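Members' Newsletter
November

Winter opening for the Stimholm kitchen

The shared kitchen at Stimholm will stay open through the winter this year. Last year it closed at the start of November and did not open again until the clocks went forward, and a fair number of members asked for something better. From this month the kitchen can be booked in the mornings from 9.30am and in the evenings until 9pm. Afternoons are kept for the lunch group and their clearing up, which usually runs on until 4pm.

Booking is still done on the sheet inside the front door. Please write your full name and a telephone number. First names only caused two mix-ups in the spring, when there were three Annes on the same page and the wrong one was rung about a pan of stock. If you can't get in to use the sheet, leave a message on the office line and it will be filled in for you.

The charge is £2 an hour, which covers gas, electricity and washing-up things. It goes in the tin by the hatch. Members who cook for the lunch group don't pay.

What has changed since the summer

The old cooker has gone. It had 77 separate entries in the fault book, going back to before the building was rewired, and the last engineer who looked at it said he could no longer get the parts. The new one has four gas rings and an electric oven. The oven runs hotter than the old one, so if you have a recipe that you have always made here, take 10 degrees off and check it early. The grill is inside the top of the oven and the door must be left open when it is on.

The tall fridge has been moved to the back wall, beside the larder. The bottom shelf is for the lunch group. Everything else can be used by anyone, but food has to be labelled with a name and the day it went in. Unlabelled food will be thrown out at the end of each week. This was the rule before, but it was not kept to, and the fridge was not pleasant by August.

Gromo, who supply our dry goods, have changed their smallest order. We now have to take rice, flour and lentils in full sacks. The sacks are in the larder in the lidded bins, with a scoop in each. Please don't put the scoops through the wash and back in damp, as the flour goes hard round the sides.

Rice for a crowd

Several people asked for the rice instructions after the harvest supper, when we fed 100 in two sittings. They are set out below for a smaller number, and they work for one household as well as for a table of ten.
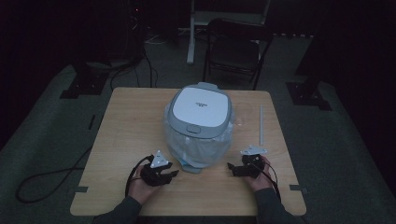 Tymofii Kravchuk
Kitchen lead, Stimholm

Use long-grain white rice. Measure it by the cup and keep to the same cup for the water. Any cup will do. Allow half a cup of dry rice for each adult, a little less if there is bread.

Tip the rice into a large bowl, cover it with cold water and move it about with your hand. Pour off the cloudy water and do this again until you can see the grains clearly. Three changes is normal. Drain it well in the fine sieve, the one with the blue handle, and leave it to stand while you find the lid and the plate.

On the hob, put one cup of rice to one and a half cups of water in a heavy pan with a good lid. Add salt. Bring it to the boil with the lid off, stir once, then put the lid on and turn the ring down as low as it will go. Give it twelve minutes. Turn off the heat and leave it alone for a further ten with the lid still on. Most of the sticky rice I am shown has been stirred, or has had the lid lifted every few minutes. Fork it through at the end and serve.

In an electric cooker, use a little less water, and check the marks on the inside of the bowl if it has them. Dry the outside of the bowl with a cloth before it goes in. When it switches to keeping warm, leave it for ten minutes in the same way.

Brown rice needs two cups of water to one of rice and at least half an hour. I soak it beforehand if there is time.

Cooked rice must not be left standing about. If there is some over, spread it on a clean tray so that it cools quickly, put it in the fridge inside the hour and eat it the next day. Heat it until it is steaming all the way through, and only once. At lunch group we do not keep rice at all. What is left goes home with people straight away or it goes in the food waste.

For a plain supper I fry two onions slowly in oil until they are dark brown, add a teaspoon of cumin seed and a tin of chickpeas, and turn the whole lot through the rice with some chopped parsley. It is cheap and will wait under a lid while people find their seats.

Winter cooking evenings

There will be four evenings before the new year, all starting at 6.30pm. Lesia Bondarchuk is leading the first two, on soups and on dumplings. She has asked that people bring an apron and a container to take food home in. The third will be bread, and the fourth is for using up what is left in the larder before the stocktake. Places are free to members and £2 for guests. There is room for ten at each, and names go on the separate yellow sheet.

The Gemudell bus now stops running at 8.45pm, so evenings will finish in time for it. If you need a lift further than Gemudell, say so when you put your name down.

Things wanted

A large colander, metal if possible. Two oven gloves. Clean jam jars with lids, medium size, no more than a dozen at a time as there is not the shelf space. We have enough mugs.

Things found

A pair of reading glasses in a green case, a child's left glove, and the lid of a casserole dish, oval, cream. All are in the drawer under the hatch and will be kept until the end of the month.

Copy for the next newsletter should reach the office by noon on the last working day of November.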